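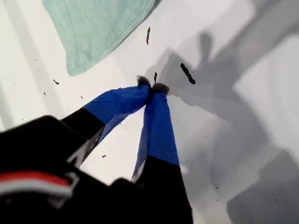 Gunderby Surface Debris Set

README for the tabletop crumbs and slivers collection, revision 2

Scope

This set covers small loose debris on flat, light-colored work surfaces: crumbs, slivers, lint, pencil shavings, grit, onion skin and similar household litter. It was put together for people who write or test cleaning procedures and need a common list of what ends up on a table and how hard it is to pick up piece by piece. Liquids, stains and anything stuck down with glue or grease are out of scope.

Contents

records.csv: one row per piece, 1021 rows
classes.txt: the 12 debris classes, with short definitions
surfaces.txt: surface codes and finish notes
images/: close views of surfaces, file names match the record number where one exists
CHANGES: edits since revision 1

Fields in records.csv

id: integer, not reused after deletion
class: one of the codes in classes.txt
length_mm: longest dimension, measured with calipers
tone: dark, mid or light, judged against the surface
surface: code from surfaces.txt
lift: single, repeat or none
note: free text, often empty

"single" means the piece came up on the first attempt. "repeat" means it took more than one. "none" means it was left in place after five attempts and wiped off with a damp cloth. Pieces that broke during lifting keep their original row and get the word "split" in the note field.

Collection

Pieces were gathered in the Cemine kitchen and the adjoining workroom over several weeks in August. Surfaces were wiped and dried before each round. Debris was placed by hand, one piece at a time, and the table was cleared before the next piece went down. Iara Bustos did the measuring; Hrvoje Radulović assigned classes. Danica Đorđević rechecked the class column and corrected 23 rows, all listed in CHANGES.

Known problems

Dark pieces on white surfaces are overrepresented. They were easier to find again after being dropped.

The line between "sliver" and "splinter" is weak. Sliver is used for any thin piece of unknown origin, splinter only for wood. If this matters to you, merge the two.

Lengths under 2 mm are unreliable. Treat them as a single bin.

Lint changes shape when touched, so length_mm for lint is the value before the first attempt.

Light debris on light surfaces has gaps in the tone column. Blank is not the same as light.

Corrections

Send row numbers and the proposed value to Marin Shehu. Please don't send edited copies of the whole file. Changes go into the next revision and the old id stays with the row.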